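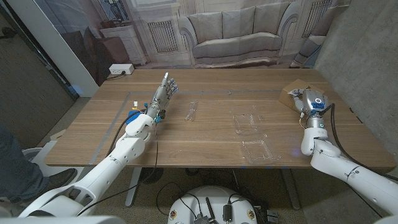

**Lista de comprobación previa a la compra: célula bimanual, proyecto Estrella**
Revisa: Reijo Lehtinen. Destino: planta de Istatitz. Estados: C (conforme), NC (no conforme), P (pendiente).

## 1. Efectores finales

- [x] **1.1 Mano articulada, brazo izquierdo.** C. Presupuestar un juego de dedos de repuesto. Vesport da un plazo de 42 días.
- [x] **1.2 Pinza paralela, brazo derecho.** C. Se mantiene para cajas pequeñas de cartón.
- [ ] **1.3 Segunda mano articulada.** P. No se pide hasta comparar ambos efectores con las bandejas de plástico transparente.

## 2. Cableado

- [ ] **2.1 Cables externos de los brazos.** NC. El de la muñeca izquierda baja por el borde delantero de la mesa. Incluir guías y bridas en el pedido.
- [ ] **2.2 Cables en el suelo, junto a la base.** NC. Canaleta pasacables, 6 m. Coste: 188 €, sin IVA.
- [ ] **2.3 Regleta tras la mesa.** P. Pedir a Drondgate el consumo máximo por brazo antes de decidir si hace falta una línea dedicada.

## 3. Zona de trabajo

- [x] **3.1 Delimitación del tablero con cinta gris.** C para pruebas. En planta se sustituye por marcado permanente.
- [ ] **3.2 Separación de personas.** NC. Se puede estar de pie junto al brazo izquierdo sin barrera intermedia. Cotizar vallado y escáner láser por separado. La oferta de Drondgate los agrupa en una sola partida y así no se puede comparar.
- [ ] **3.3 Parada de emergencia.** P. Falta confirmar el número de pulsadores y su ubicación.

## 4. Presupuesto y plazos

- [x] **4.1 Validez de la oferta de Vesport.** C. 30 días desde la recepción.
- [ ] **4.2 Mantenimiento.** P. La oferta excluye desplazamientos. Solicitar precio con y sin ellos.
- [ ] **4.3 Formación de operadores.** P. Sin partida asignada. Cargar a Estrella o al centro de coste de Istatitz, a definir en junio.

**Resultado:** no se autoriza el pedido. Los puntos 2.1, 2.2 y 3.2 deben cerrarse antes de la firma; el 1.3 puede pasar a una segunda fase.

R. L.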